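Udwood Craft Studio
Balloon Basics, Session 2: Tying Off, Resting and Joining
Course handout, revised 10/13/23
Instructor: Seung-woo Ryu

Read this before you come in. We will spend most of the session at the tables and I will not repeat the setup at each one.

What to bring

Your Session 1 notes, a pair of blunt scissors, and one clean towel in a dark color. Hand towels are fine. Balloons are supplied. If you have a latex allergy, tell the front desk before the session and do not handle the class stock.

Setting up the table

Clear the tabletop completely. Balloons find crumbs, staples and dried glue long before you do. Wipe the surface, let it dry, then spread the towel flat and smooth out the folds. The towel keeps the balloon from rolling, and pale colors show up well against a dark one, so a weak spot or a bad knot is easier to see.

Take off rings and watches. Short nails are best. If yours are long, work with the pads of your fingers and keep the tips pointed away from the skin of the balloon.

Inflating

Use the hand pump. Stretch the balloon a few times, fit the neck over the nozzle, and hold it there with two fingers while you pump. Stop a little before the balloon looks full. A balloon at its limit has a hard neck, and a hard neck is difficult to knot. Let out a short puff of air before you take it off the nozzle.

For the table garland we want every balloon the same size. Cut a gauge from a cereal box, with a 6 inch opening, and pass each balloon through it. If it drags, let air out. If it rattles, put some in. Do this before tying.

Tying off

Pinch the neck close to the body with your weaker hand. With the other hand, pull the neck out and wrap it over the first two fingers, then tuck the end through the gap and slide your fingers free. The knot should sit near the body with a short tail beyond it. A knot far down the neck leaves a soft section that swells later and throws off the size.

People who find the finger wrap painful can use a tying tool. There are two in the supply drawer. Put them back when you are done.

Laying down and working at the neck

Once tied, lay the balloon lengthwise on the towel with the neck pointing away from you. Anything you do to the neck from here on, you do with both hands, one from each side. One hand steadies the material and the other does the pinching. Keep the body of the balloon on the towel and do not lift it by the neck.

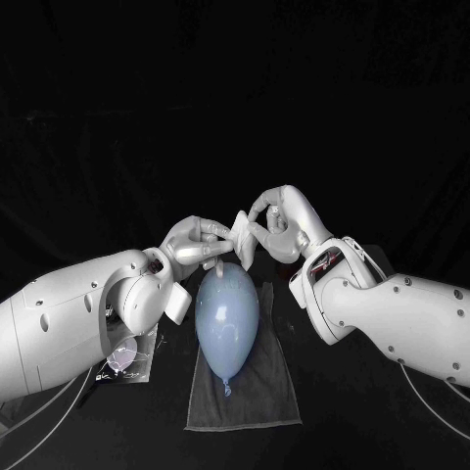

Use a light grip. Most breaks in Session 1 came from people squeezing the body while they were busy with the knot. If you need more hold, move your fingers closer to the knot and leave the pressure alone.

Resting

Leave tied balloons on the towel for 14 minutes before you join them. Slow leaks usually show by then. Press each one gently near the neck and compare it with its neighbor. Set aside anything that has gone soft. Soft balloons go in the practice bin and can be used for knot drills.

Joining pairs

Hold two balloons neck to neck and tie the tails together with a single overhand knot, pulled snug. That is one pair. Cross two pairs at their centers and twist one balloon from each around the other. You now have a cluster of four, the unit for the whole garland.

Common trouble: the pair slides apart. The tails were too short, or the knot was left loose. Retie it. Tape does not hold well on latex and pulls the surface when it comes off.

Storage

Clusters keep best in a large clean bag, loosely closed, away from windows and heaters. Sunlight dulls the finish. Do not stack anything on top.

Cleaning up

Pick up every scrap of broken balloon, including the small ones under the table. They are a choking hazard for children and pets, and the Tunda room is used by the toddler group in the mornings. Shake your towel over the trash can, not over the floor.

For next time

Make two clusters at home and bring them in. Write down the gauge size you used and whether anything had gone down overnight. Session 3 covers attaching clusters to a line and hanging the garland. We will be in the Marwat room, upstairs and to the left.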